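Stage and Pit Forum > Opera and Music Theatre > Surtitles and sound

Topic: Amplifying a sitar against a full pit – Kanaujia at the Havis

drone_string
Saw Kanaujia at the Havis on the second night. The house holds 1049 and the sitar was placed stage left on a riser, with the strings in the pit directly below. From row F the balance was fine. After the interval I moved to the upper circle, and there the solo instrument came almost entirely from the proscenium speakers, ahead of the acoustic sound. Has anyone got the delay figures for that room? I would have expected the system to be set later than it was.
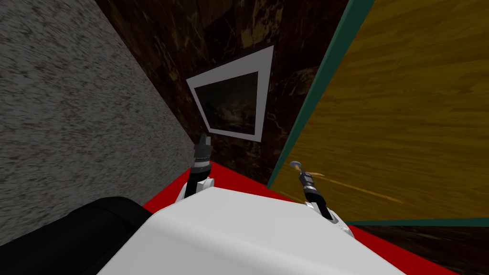
Render: drone_string

The second act has a long alap with no orchestra under it. That section needed no reinforcement in the stalls at all.

pitwall
The Havis runs a fixed delay on the proscenium arrays unless the visiting company asks for a change. It is set for a singer at centre stage. A player on a riser stage left will image wrongly from the upper levels whatever the engineer does with the fader.

second_desk
I disagree in part. The fader matters a good deal. If the reinforcement is kept well under the direct sound, the ear still places the source on the stage. What the original poster describes sounds like too much level first and timing second.

pitwall
In the stalls, yes. In the upper circle the direct sound of a sitar is very weak, so there is little for the ear to hold on to.

drone_string
Which microphone were they using? I could see a small clip near the bridge and nothing else.

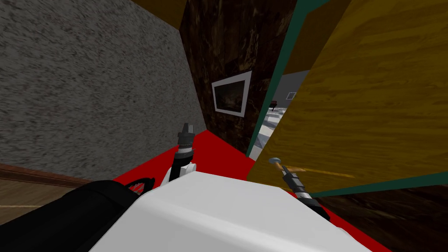 White body, left arm upright.

second_desk
Probably a Wimex clip. The company used the same one for the concert performance at Brarkura in January. That hall seats 598 and the sound was far more natural, though it is also much drier, and the tabla was not amplified.

tanpura_box
I play in a smaller group and have to correct one point. A clip near the bridge picks up the buzz of the main strings and very little of the sympathetic strings. You need a second microphone further up the neck. With one clip only, the engineer adds reverb to make up for it, and that is what blurs in the upper circle.

second_desk
A second microphone that close to an open pit will pick up the violas.

tanpura_box
It will, at a low level. I would accept that.

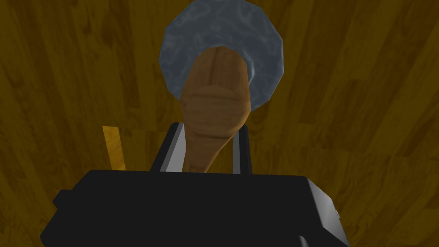

Marbled plate, blue-gray, on planks.

pitwall
For comparison, the touring version was given in a 2836-seat hall with everything amplified, chorus included. Critics complained about the volume but not about the balance. Mixing one amplified instrument with unamplified voices is the harder job.

drone_string
Accepted. I have a ticket for the last of the 5 performances, in the upper circle again but on the other side – I will report on the imaging from there.

second_desk
Sit behind the front rail if you can. The overhang cuts the top end from the third row back.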